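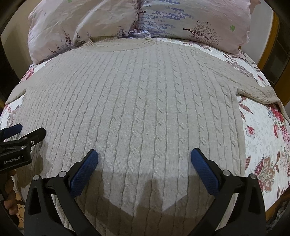
Pliria releases garment folding planner as open source

29 March 2026

Software company Pliria has published the code for Prukitz, its planner for two-handed garment folding, under a licence that allows both research and commercial use. The release also includes a set of 2,000 folding demonstrations recorded with hand-held grippers in ordinary homes in Jumunville.

Prukitz takes a camera view of a garment laid out on a bed or table and works out where two grippers should take hold, in what order, and where each should let go. It does not drive the motors itself. The output is a short list of grasp and release points with a path between them, and it is left to the user's own controller to follow that path.

The planner has been used inside the company for some time, but earlier versions only coped with T-shirts and towels on a plain surface. The version released now adds long-sleeved knitwear, which has been a sore point for most folding software. A thick jumper does not crease where a thin shirt would, and a sleeve that has been folded in tends to creep back out again once the gripper opens. Prukitz now checks the sleeve after each release and will plan a second placement if it has moved too far from its target.

The other large change is in how the garment is found in the first place. The old outline step relied on a strong difference in colour between the clothing and whatever was under it, and it failed often on printed bedding. A pale jumper on a flowered quilt could come back with pieces of the quilt attached, or with part of a sleeve missing. The new step was trained on patterned covers and uses the texture of the knit as well as its colour. Pliria says neckline detection has also improved where the collar sits close to a pillow -- a common arrangement in the home recordings.

The company tested the release on 100 garments that were not part of the training set. Results for each one are listed in the repository, including the failures. Most of the failures were in dark knitwear, where the software had trouble telling the front layer from the back, and in cardigans left unbuttoned. Neither problem is fixed in this version.

Work on the data side was shared with Kaewkla, which wrote the tool used to line up the recordings from the left and right grippers. The two streams are matched by motion and then by timestamp, and any recording with a gap between the streams longer than 3 frames is dropped. The tool is included in the release but can be installed separately by groups that have their own recordings and no interest in folding.

Wide-angle views are supported directly. Users supply a lens calibration file and the planner corrects for the curve before it measures anything. Without the file it will still run, but grasp points near the border of the view can be out by a fair distance, and a warning is printed to the log.

A test version went out to a small group of users in February. Their main complaint was speed: planning a full fold for a jumper took long enough that the arms sat idle between steps. The released version plans the next step while the current one is being carried out, and falls back to a fresh plan if the cloth ends up somewhere unexpected. Users also asked for a way to mark areas as off limits, such as a bed frame or a pillow, and this has been added as a simple mask file.

Prukitz runs on Linux and needs a graphics card for the outline step. The planning step alone will run on a laptop. Documentation covers installation, calibration and 2 worked projects, one for towels and one for long sleeves.

Pliria says it will accept bug reports and code from outside the company, and that trousers are next on its list -- no date has been set for that version.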